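Section 4: Your First Loads, and Looking After the Basket, Door and Seal

You've got the washer leveled and the hoses on (if you haven't, go back to Section 3, I'll wait). Now comes the part I like, where you get to wash things. I'm going to walk you through it the way I do it in my own laundry room, with the woven basket I always carry the clothes in and the round glass door that everybody wants to slam.

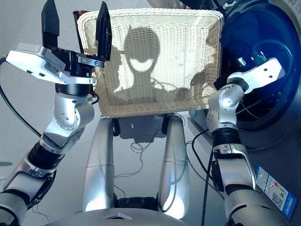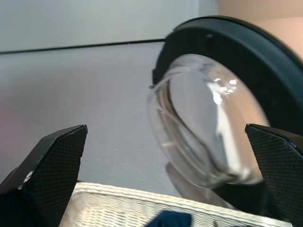
My name's Wanda Thibodeaux, and I wrote this guide for the front loaders we set up at Zerkis. Trí Ninh went through all my steps with a pencil, so if something reads short and sensible, that's probably his doing.

4.1 Before you put any clothes in

Run the drum empty once. I know you want to get to the towels! But a new machine has been sitting in a warehouse, and there can be a bit of test water and factory smell left in there.

1. Open the door all the way and take out the packing sheet, the hose clips and the bag with the spare feet. Put your whole arm in and feel along the back of the drum. I once washed an instruction leaflet into about a million pieces, and you don't want to be picking that out of a filter.

2. Wipe the inside of the glass with a damp cloth. Plain water, no spray.

3. Pull back the gray rubber seal with your fingers and wipe in the fold, going all the way around.

4. Pour one tablespoon of detergent in the main compartment. One. Leave the softener compartment empty.

5. Close the door, choose Cotton Hot, and press Start.

6. When the display shows End, wait for the click before you pull on the handle. The lock takes 2 minutes to let go.

NOTE: If you hear a hum and then a gurgle at the very end, that's the pump clearing itself.

CAUTION: Don't leave during this first run. Stay close enough to look at the hose connections now and then. If you see a drip, turn off both taps, press and hold Cancel, and go back to step 9 in Section 3.

4.2 The basket

You can use any basket you like, but I'm fond of wicker, and I get a lot of questions about it. A rectangular one sits nicely on top of the machine while you sort, and the rolled rim is kind to your hands when it's full. Mine came from a little shop called Joretti, years ago now, and it has moved house with me twice.

Getting it ready:

1. Turn it upside down and knock on the bottom a few times. Bits of fiber, old lint and the occasional dime will fall out.

2. Hold it up and look at the weave across the bottom and along the sides. You're hunting for any strand that has popped loose, the sort of thing that grabs a sweater and won't give it back.

3. Snip loose ends close with nail scissors. Please don't pull them! You'll unravel a whole row and then you'll be cross with me.

4. Run an old nylon stocking over the inside. If it snags, you missed one. Go back to step 3.

5. If you carry a lot of delicates, line it with a cotton pillowcase, opening side up, and fold the edge of the pillowcase over the rim.

CAUTION: Wet laundry goes in a plastic tub, please, and dry laundry goes in the wicker. A woven basket that gets soaked week after week will go soft at the corners and start to smell like a pond.

CAUTION: Keep the basket off the top of the washer during the spin. It walks. Mine walked right off the front edge and took a full box of Prultov powder with it (I was finding that powder until spring).

To clean it, I use the soft brush on the vacuum, then a barely damp cloth, then I stand it on its side by an open window until the next morning. Light-colored baskets show every smudge, but a little dish soap on a toothbrush takes care of most of them. Rinse with a clean cloth and don't be stingy about drying time.

4.3 Loading

1. Set the basket on the floor in front of the machine, a step back, so the door has room to swing.

2. Check pockets as you go. Shake each thing out first. Clothes that go in balled up come out balled up.

3. Put big pieces and small pieces in together. A single bath mat on its own will thump like a drum solo and the machine will give up on the spin.

4. Stop when you can still fit your hand, held upright, between the top of the laundry and the top of the drum.

5. Look down at the seal before you close up. Socks love it there. So do bra straps and the ties on pajama pants.

6. Push the door shut with a flat palm, next to the handle, until you feel it catch.

NOTE: For mixed everyday things I use Daily 59. The name comes from the run time, 59 minutes with the water at its normal pressure. If yours takes longer, your taps may be only half open. Trí found that out at his own place after blaming the machine for a month.

4.4 Care of the door and glass

The window bulges in toward the drum, and it's shaped like a bowl so the clothes get nudged back to the middle and stay off the seal. It does a lot of work, and it gets filmy faster than you'd think, especially if you use liquid softener.

Once a week, or whenever you remember:

1. Wait until the machine is off and the glass feels cool to your hand. After a hot wash it holds its heat for quite a while.

2. Mix a teaspoon of white vinegar into a cup of lukewarm water. Wipe the bowl from the center outward, then go around once where the glass meets the ring. That's where the gunk builds up.

3. Dry it with something that doesn't shed. An old T-shirt is perfect.

4. Check the latch side of the door for lint. A cotton swab gets it out. Don't poke anything metal in there.

5. Leave the door open a hand's width until the next load.

CAUTION: Never hang anything on the open door. I've seen damp jeans on it, I've seen a kid's backpack on it, and I've seen the hinge afterward. Don't lean on it when you get up off your knees, either (guilty).

CAUTION: If you find a chip or a crack in the glass, stop using the washer, even if the crack looks tiny. Unplug it and call for a replacement door.

WARNING: If you have small children or cats, that open door is an invitation. Keep the laundry room shut while you air the drum, and look inside before every single load.

4.5 If something's off

The door won't open after the cycle. Give it the full 2 minutes. Still stuck? Run Drain Only, then try again. There may be water in the bottom that you can't see through the glass.

The door won't catch. Nine times out of ten there's a sleeve in the way. Take out the top few things, push the rest back, and try again. If the drum's clear and it still won't catch, write down the code on the display.

Code E7. That's the door lock. Switch off at the wall, count to sixty, switch back on. If it comes up again, call us.

Suds on the window at the end. Too much detergent. Run Rinse and Spin with nothing added, and next time use half of what you poured.

Little snags on knitwear. Check the basket before you blame the drum. Do the stocking test from 4.2, step 4.

A musty smell. Wipe the fold in the seal, run an empty hot wash, and go back to leaving the door open between loads. If it's still there after that, the filter needs doing. Turn to Section 5, and have a shallow pan and an old towel handy before you start.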